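17 December 2022 - Fitzsimmons open day

Back at my desk with cold feet and a bag of leaflets, so writing this up before I forget. Imani Boateng drove, I navigated (badly), and we still got there ahead of the coffee.

The main hall was mostly Climier showing pallet stackers, very loud, 400 chairs and hardly anyone sitting. The small arm demo at the back was much more our thing! Ekow Mahama was running it and let us lean right in and ask daft questions. What I liked best was how low-tech the marking out is - painter's tape, that's all.
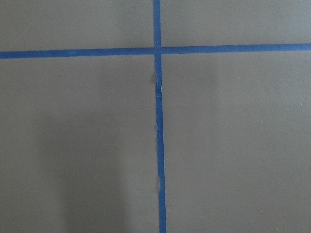 Tape crossing from the wrist camera. Crinkled just below the join.

I asked Ekow how often they re-lay it and he said every February, whether it needs it or not. Ours would never last that long. He also reckons 7 minutes is plenty for a camera check, and I'd love to see him try that on our old Hotent rig.
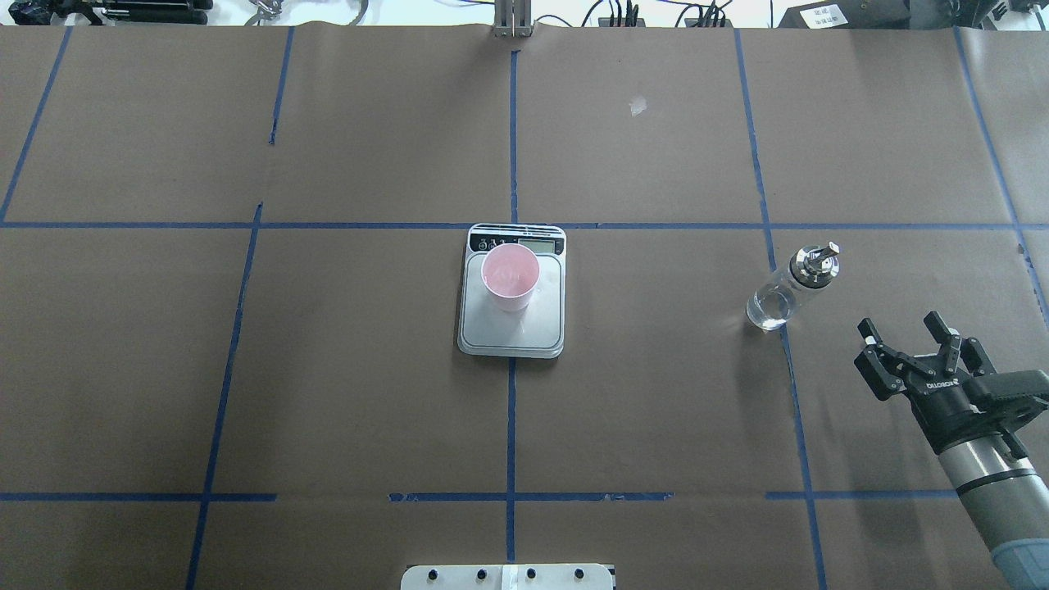
Imani wants a grid like it on bench 2, with a scale in the middle, and I'm coming round to the idea. To do: find our kitchen scale, price up a roll of kraft paper, email Ekow about the gripper mount. Cetow leaflet is in the blue folder, page 33 has the cable bits.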